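4. Setting up the Wunel dehydrator for first use

Read the whole of this section before you plug the unit in. Allow a full evening for the first run, as the machine has to be run empty once before any food goes in.

4.1 Where to put it

1. Stand the dehydrator on a level worktop or table that will take warm air from underneath for several hours. A thin board placed under the unit will protect a polished surface.
2. Leave at least a hand's width clear behind the fan grille. Do not push the unit up against a tiled wall.
3. Keep the mains lead away from the hob and the sink. If it will not reach the socket, move the machine. Do not use a coiled extension lead.

Caution: The door gets hot towards the end of a long run. Keep small children away from it, and do not rest tea towels on top.

4.2 First run (empty)

1. Take out the shelves and the drip sheet. Wash them in warm soapy water, rinse and dry.
2. Wipe the inside of the cabinet with a damp cloth. Never pour water into it.
3. Put the drip sheet back first, then the shelves, with the raised edge of each shelf towards the back.
4. Close the door until both catches click.
5. Turn the dial to the highest setting and run the machine for 2 hours with a window open. A slight smell is normal.
6. Switch off at the wall and let the cabinet cool with the door open.

Note: Models sold before October have a single catch at the top of the door. The instructions are otherwise the same.

4.3 Preparing fruit

Slices should all be the same thickness. Apples and pears do well at 4 mm. Thinner slices stick to the shelf, and thicker ones stay leathery in the middle after the edges have gone crisp. Core the fruit but leave the skin on unless it is waxed.

Lay the slices out on a tray or plate before loading and blot them with kitchen paper. Fruit that browns quickly can be dipped for a few minutes in water with a squeeze of lemon juice.

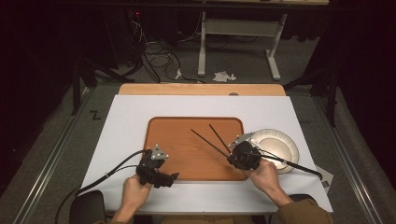
Bananas need no lemon if you do not mind the colour. Berries with a tough skin, such as blueberries, should be pricked or halved or they will take twice as long. Do not mix strong flavours in one load — onion will find its way into everything.

4.4 Loading and drying

1. Spread the slices in a single layer with small gaps between them. Do not let them overlap.
2. Load no more than 200 g of prepared fruit on each shelf.
3. Set the dial to 3 for fruit. Use the lower settings for herbs.
4. Swap the top and bottom shelves halfway through. Use oven gloves.
5. Test a piece from the middle of each shelf. Let it cool first, then tear it. If beads of moisture show along the tear, close the door and carry on.

Note: Drying times depend on the room as much as on the fruit. On a damp day a load of apple may need over 4 hours more than the chart suggests. Write down your own times on the blank page at the back.

Caution: Do not leave the machine running when the house is empty.

4.5 Storing

Let the fruit cool completely on the shelves. Pack it into clean jars, no more than two thirds full, and shake each jar once a day for the first week. If the glass mists on the inside, return the fruit to the dehydrator the same day. Throw away anything with mould on it, along with the rest of that jar.

4.6 If the fan does not start

Check that both catches are closed, then check the fuse in the plug. If the fan hums but does not turn, switch off at once and contact the Wunel service desk. Have the serial number ready; it is on the label beneath the cabinet. The desk is closed on Thursday afternoons.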